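Ticket: Live album split into two, half the tracks out of order
Status: Open
Product: Grelley desktop player
Area: Library / tags

Hi all, hoping somebody can help before I lose another evening to this. I have a pretty big hardcore and punk library (3,757 tracks, most of it ripped from my own CDs and a few tapes) and Grelley has been great with it up until the July update. Now one album is driving me up the wall.

It's the Golus live record, the one from the Grisasthorpe show. It has 37 tracks because they play everything fast and half the songs are under a minute. Before the update it showed up as one album, in order, no gaps between songs. Now I get two albums with the same name and the same cover. One has 1 through 9 and the other has the rest, except it goes 10, 11, 12, then jumps to 30, then back to 13. On a studio record I could live with it, but this is one long set with the crowd noise running through, so every wrong jump sounds like somebody kicked the plug out.

What I've tried so far:

Restarted the player. No change.

Rescanned just that folder. No change.

Removed the album and added it back. Now the cover is gone on one of the two, so I guess that's worse!

Checked the tags in a separate editor. Album title matches on every file, the year matches, and the artist is Golus on all of them except track 30, where the Ventura singer comes up for a guest spot and I had typed "Golus / Ventura" years ago.

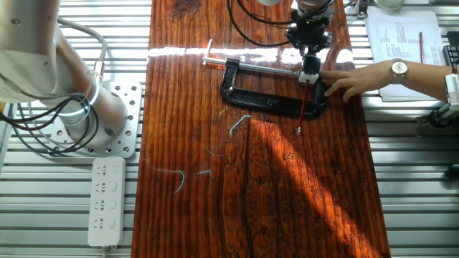 So I fixed track 30 to plain Golus and rescanned again, and it moved to where it belongs. Great, one thing down. But the album is still split after track 9, and I can't see any difference between 9 and 10 in the tags. Same artist, same everything.

Update, 11 pm: I turned on the log and did a full rescan. It took 62 minutes (it used to take maybe ten, is that a known thing?) and line 985 says "disc value mismatch, grouping skipped" with the path to track 10. I don't have a disc number on any of these files - the field is blank all the way down. Could blank and empty be two separate things to the player? I ripped the first nine on my old computer and the rest on the new one, so maybe the ripping program wrote something invisible.

I haven't tried typing a 1 into the disc field for all of them yet. I'd like to hear from support first, in case that messes up my play counts. Does changing the disc number reset those? I can attach the log and a couple of the files if you tell me where to send them.

Also, gapless playback is switched on and works fine on every other live album I have.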